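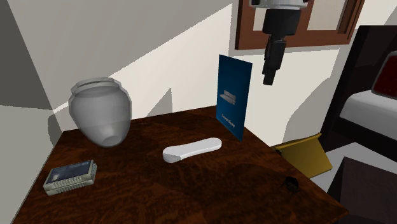
Chamado: garra fecha no objeto errado / deslocamento na câmera do punho
Produto: Liltetti, pacote de simulação para manipulação sobre mesa (licença de avaliação)
Aberto por: Solomiia Harasym, Pradport
Atendimento: Karim Belkadi, suporte Trirner
Prioridade: média
Estado: resolvido, com uma pendência

Solomiia Harasym, sexta-feira, 9h40
Bom dia. Estamos avaliando o Liltetti para decidir se compramos a licença anual. Na cena de quarto com a mesa de madeira escura, o comando de pegar recebe o nome do objeto e devolve sucesso, mas a posição final da garra não bate com a posição do alvo no registro. Rodei a mesma tarefa 15 vezes com a configuração de fábrica. Em 13 a diferença apareceu, sempre para o mesmo lado. Nas outras 2 o planejador desistiu antes de descer.

O que já tentei:
- reiniciar o serviço de física
- apagar o cache de malhas
- trocar a semente da cena
- rodar sem sombras, para descartar problema de renderização

Nada mudou. O vaso cinza também sai com contorno duplo na borda, não sei se tem relação.

Karim Belkadi, sexta-feira, 10h25
Bom dia, Solomiia. Por favor, envie o arquivo de calibração do punho, o registro completo de uma execução com falha e uma captura da câmera do punho com algum objeto na garra. Confirme também se a cena foi importada de uma versão anterior ou criada do zero.

Solomiia Harasym, sexta-feira, 11h10
Arquivos anexados. A cena foi importada. Quem montou a original foi o Alper Keskin, no projeto Bouazza, e nós só acrescentamos objetos. Segue a captura.

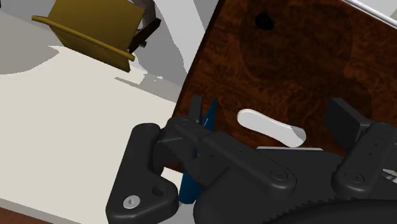 Câmera do punho: objeto azul entre os dedos da garra, peça branca no painel de madeira.

Karim Belkadi, sexta-feira, 13h30
Recebido. O registro mostra a transformação do punho aplicada duas vezes: uma na importação da cena e outra na carga do robô. Isso explica um desvio constante e sempre na mesma direção. A captura sozinha não permite medir o desvio, mas serve para conferir qual câmera está ativa, e é a correta.

Procedimento:
1. Feche a cena e pare o serviço de física.
2. Abra o arquivo de calibração e apague o bloco herdado da importação. Mantenha o bloco do robô.
3. Carregue a cena de novo, sem usar a opção de restaurar sessão.
4. Rode a verificação de eixos antes de enviar qualquer comando à garra.
5. Repita a tarefa e envie o novo registro.

Sobre o vaso: o contorno duplo costuma indicar malha visual duplicada. Não afeta o planejador. Vou tratar em separado com a Nisreen Tannous, da equipe de cenas.

Solomiia Harasym, sexta-feira, 15h05
Segui os passos. Na primeira carga a verificação de eixos falhou porque o programa restaurou a sessão sozinho. Desmarquei a opção nas preferências e carreguei outra vez. Agora passa. Repeti as 15 execuções: todas terminaram, e a posição da garra no registro coincide com a do alvo.

Duas observações para a avaliação. O comando devolver sucesso com a transformação duplicada é um problema sério para nós, e o manual não fala em cenas importadas na parte de calibração. O Ayman Abou Zeid, que decide a compra aqui, pediu que isso conste no chamado.

Karim Belkadi, sexta-feira, 15h50
Registrado. Abri um pedido interno para que a importação avise quando encontrar dois blocos de punho, e outro para a correção do manual. Ainda não tenho data para nenhum dos dois. Até lá, use a verificação de eixos depois de cada importação.

Encerro a parte da garra. A malha do vaso continua aberta com a Nisreen, e a resposta dela entra neste mesmo chamado.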